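Clevwood Kart Racing Club – Minutes of the Season Meeting, 23 May 2023

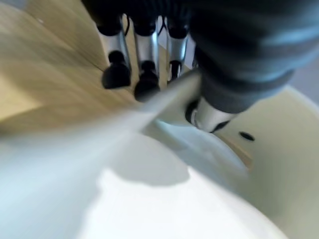
One member asked straight off whether the Skoturitz round could be run over two days, as the single-day timetable in January left the juniors with hardly any practice. Lots of support for this! Agreed to ask the circuit for the Saturday-style open paddock on both days, with heats first and finals after.

Entries
We have 40 karts signed up for the next round – our best grid yet, and a wonderful mix of new drivers and old hands. Grids will be split by class as before.

Endurance race
The Papadopoulos Cup goes ahead at Plollach. Teams of three to five drivers, with a compulsory driver change in each hour. Great excitement over the new chicane, although two teams want the exit curb looked at before they race on it.

Rules
Rain tires: a motion to let each driver choose, with no call from race control, passed by 13 votes to 5. Transponders must be fitted before scrutineering.

Marshals
Still short at turn 3. Come and try it – best view on the track, and lunch is included.

Any other business
Trailer parking at Clevwood moves to the lower field. Old numbers may be kept until the end of the season.

Next meeting after the Plollach race, same room.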